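奥西尔双臂工作台

奥西尔双臂工作台(Osier),使用者多半简称“奥西尔台”,是一种桌面式双机械臂单元,主要用来练习和记录整理、装袋、归盒一类的手上活儿。它由两条小型机械臂、一根公用的安装导轨、三面围板和一张铺了台布的桌面组成,由布鲁罗工坊(Bruro)设计,夹爪线缆等附件由因德斯卡(Indska)供应。第一台装在什切潘斯卡(Szczepańska)的一间旧裁缝铺里,后来陆续添到6台,彼此大同小异,却又各有各的脾气,照看过它们的人说起来总像在说几头性子不同的牲口。

本条目主要介绍这种工作台的安装、日常布置、保养和常见修理。至于控制软件,各处用的版本相差很大,只在跟硬件有关系的地方顺带提一提。

名称与由来

“Osier”在英语里指的是编筐用的柳条。据最早的设计者格拉日娜·亚当奇克(Grażyna Adamczyk)回忆,头一批练习任务几乎都是往小筐子里放东西,工坊里堆满了各式各样的筐,名字就这么叫开了。后来任务越来越杂,筐子倒一直没有退场,几乎每一套布置里都还能找到一只。

早期的奥西尔台没有围板,桌面也是光的。换成现在的样子,是塞西莉亚·科沃菲(Cecilia Kwofie)接手维护以后的事。她觉得光板桌面反光太重,小东西掉下去又弹得老远,便从家里拿来一块印花桌布先铺上试试。这一试就没再撤下来,后来各台的台布花色五花八门,有格子的,有碎花的,也有印着大片叶子的,换台布也成了每次重新布置时顺手要做的一件事。

基本构造

底架是金属的,台面前沿横着一根带长槽的黑色导轨,两条手臂的底座分别固定在导轨两头。导轨上的长槽是整个设计里最讨人喜欢的地方:底座松开以后可以左右滑动,不用重新打孔,也不用拆手臂。不过滑动之后必须重新校准,这一点后面还要细说。

围板为浅灰色,左、右、后各一面,靠后方两根金属立柱撑住。围板一来挡住旁人走动的影子,二来也免得圆滚滚的东西一路滚到地上去。正面敞开,方便人伸手摆放物件。

手臂本身不大,外壳白色,关节黑色,末端装黑色夹爪。夹爪的线缆沿手臂外侧走,在手腕附近接入,留出一个松松的弯。刚上手的人看见这个弯总嫌它碍眼,想用扎带捆紧,这实在是最要不得的一件事。手腕转动时全靠这点余量,捆紧以后当时看不出毛病,过些日子插头里的针脚便会松脱,到那时再找原因可就费工夫了。

安装

新台安装一般要两个人,慢慢做,一个上午足够。先把底架放稳,四角都要踩实,再用水平尺沿导轨方向和垂直方向各量一遍。地面不平的屋子很常见,垫片多备几片总不吃亏。导轨装好以后先不要上手臂,用手从一头推到另一头,摸一摸槽里有没有毛刺。姆巴利·乔克(Mbali Chauke)写的安装笔记里专门讲过一回,她那台的滑块走到一半就发涩,换了两次滑块都没用,最后发现是槽口里夹着一小片铝屑。

手臂上架时,先装左边的,再装右边的。两边底座的螺钉都只拧到刚刚吃力,等两条手臂都立住了,再对角依次拧紧。每条手臂的控制板固定在导轨前侧,贴好标签,左是左,右是右。标签这件小事千万别省,两块板子长得一模一样,拆下来往桌上一放,谁也分不清。

走线放在最后。电源线和信号线尽量分开,导轨下方留一段下垂的线弯,以后移动底座时才有余地。下垂的部分不要拖到过道上,若是屋子窄,可以在底架内侧加一只挂钩。线都接好以后,先不通电,把每个关节用手轻轻带到两端走一遍,看看线弯会不会勾住围板的边或者导轨的角。

校准

通电以后先让两臂各自回到零位,再做双臂对点。对点的方法很朴素:在台布底下垫一张带十字的硬纸,让两只夹爪先后去碰同一个十字,记下各自的读数,再换一处重复。布鲁罗的手册建议至少做23个点,靠近后墙和两侧的位置要多取几个,那里手臂伸得远,误差也最容易露出来。

克莱姆·埃勒里(Clem Ellery)习惯在校准完后再拿一只小瓶盖试一遍,左手夹起来,递到右手,右手放下,再倒过来。瓶盖又轻又滑,稍有偏差就夹不稳,比看屏幕上的数字来得直观。好几个地方后来都学了他这个办法,有人还专门在抽屉里收着一只“校准瓶盖”,旧得边都磨圆了,也舍不得换。

凡是移动过底座、换过夹爪、换过手腕插头,或者整台搬过位置,都要重新校准。换台布则不必,除非新布的厚薄跟原来的差得太多。

台面布置

布置台面是照看奥西尔台的人花时间最多的地方,也是最有意思的地方。每次练习之前,要把上一回的东西收走,重新摆一套。物件的来源很杂,文具、厨房小件、玩具、工具零件都有,大多是大家从家里翻出来的。常年备用的有积木、小筐、各式收纳盒和几只带盖的箱子。

摆放上有些约定俗成的规矩。开盖的箱子放在一侧,盖子朝后墙掀起,免得挡住另一条手臂的路。软的东西,比如塑料袋、布袋,放在手臂不必伸直就能够到的地方,因为夹软物要从上往下慢慢压,手臂伸得太直便没有力气也没有分寸。筐子居中,左右两边都够得着。暂时用不到的小块可以沿后墙排着,留作下一轮使用。

透明塑料袋算得上最难伺候的一类东西。袋子薄,又会反光,夹爪合上时往往只捏到一层,里面的东西便从另一边溜出来。科沃菲的做法是在摆之前先把袋口理一理,让它朝着要去夹的那条手臂,袋底压平。若袋子里装的是圆的东西,就更要留心,圆的东西在袋里滚来滚去,袋子的形状一刻也不老实。
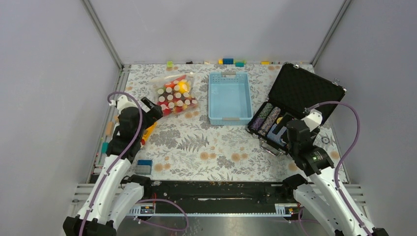 筹码箱则是另一种考验。筹码一枚一枚码在槽里,缝隙很小,夹爪的指尖若是磨得太圆,就插不进两枚之间。因此用到这类箱子的时候,先看指垫,再看夹爪张开的宽度,最后才轮到看程序。箱盖里若有泡棉衬里,也要留意有没有碎屑掉进槽中,碎屑粘在指垫上会让夹爪打滑,让人白白疑心是力矩出了问题。箱子前沿的提手容易勾住台布,摆好后最好用手把它往下按一按。

台布本身也需要照料。布要铺平,边角塞进导轨和桌面之间,但不可塞得太深,否则底座滑动时会把布卷进去。花色最好隔一阵子换一换,深浅都用到。洗过的布要熨一遍,褶子虽小,小积木立在上面却会歪。

日常保养

每天开工之前要做的事不多:看一眼夹爪上的指示灯是否正常,轻轻拉一拉手腕上的插头,听一听关节转动有没有异响。每周六做一次稍细的检查,包括擦指垫、吹导轨槽、检查围板的卡扣,以及把掉到导轨底下的零碎东西捡出来。导轨后侧和围板之间有一道缝,积木、瓶盖、木棍都爱往那里钻,隔三差五就能掏出些好久不见的物件来。

指垫是消耗品。擦拭用微湿的软布,不用酒精,酒精会让橡胶变硬发脆。古斯·阿赫特贝格(Gus Achterberg)维护的那台曾经一直用酒精擦,他自己后来在工坊通讯里写过,指垫一个月就得换一副,改用湿布以后才恢复到正常寿命。正常情况下,一副指垫连续使用185小时之后应当取下来看看,若纹路已经磨平,就整副更换,左右两片一起换,不要只换一片。

关节不需要使用者自行加油。外壳接缝处若渗出油迹,应当停用并联系布鲁罗,不要自己拆开。

常见故障与修理

夹爪时灵时不灵。十次里有八九次是手腕插头的问题。断电,拔下插头,看针脚有没有歪,线皮有没有磨破。针脚歪得不厉害的,可以用细镊子慢慢扳正;线皮破了的,整根更换,不建议包胶布凑合。换新线时照旧留出外侧的弯,先用手把手腕向两边各转到底,确认线不绷紧,再通电。

指示灯不亮。先查导轨前侧控制板上的接头,再查电源。控制板上的接头带卡扣,有时看着插上了,其实还差一点点,听到“咔”的一声才算到位。

手臂回零后位置偏移。多半是底座螺钉松了。拧紧以后别急着用,重新做一遍对点。若拧紧后仍旧偏,就要检查导轨和底架的连接,搬运过的台子尤其容易在这里出毛病。

两臂相碰。轻碰通常会触发保护,手臂停下不动。这时不要硬掰,先断电,再托住前臂慢慢放下。复位之后检查外壳有没有裂纹,夹爪指尖是否还对得齐。乔克的笔记里建议,凡是碰过一次,都在本子上记一笔时间和姿态,日子久了就看得出哪一种布置最容易惹祸。她那个本子后来被各处传抄,光是跟带盖箱子有关的记录就占去了好几页。

台布被夹起。这算不上故障,却是新手问得最多的。夹爪下压过深,连布带物一起捏住,整桌东西跟着挪位。把最低高度抬高一点点,或者换一块厚些的布,通常就好了。

备件

布鲁罗建议每台常备指垫两副、手腕线缆两根、底座螺钉一包,另有围板卡扣若干。因德斯卡供应的线缆原先按50根一箱出售,对只有一台的小工坊来说实在太多,几家便商量着合买一箱再分,这个做法一直沿用到现在。线缆买回来应当平放,盘成大圈,不要折成小捆,折过的地方装上去以后总是最先坏。

变体

什切潘斯卡的第一台至今仍在使用,围板换过一次,导轨还是原来那根。埃勒里改过一台窄版,把右侧围板往里收,好放进他那间靠楼梯的小屋,代价是右臂向外展开时要格外小心。阿赫特贝格则在底架下面加了脚轮,搬动方便,只是每次推到位后都得锁死脚轮并重新校准,他自己也承认,大半时候脚轮是锁着的。

另见

双臂协作
夹爪指垫
桌面机械臂校准
导轨安装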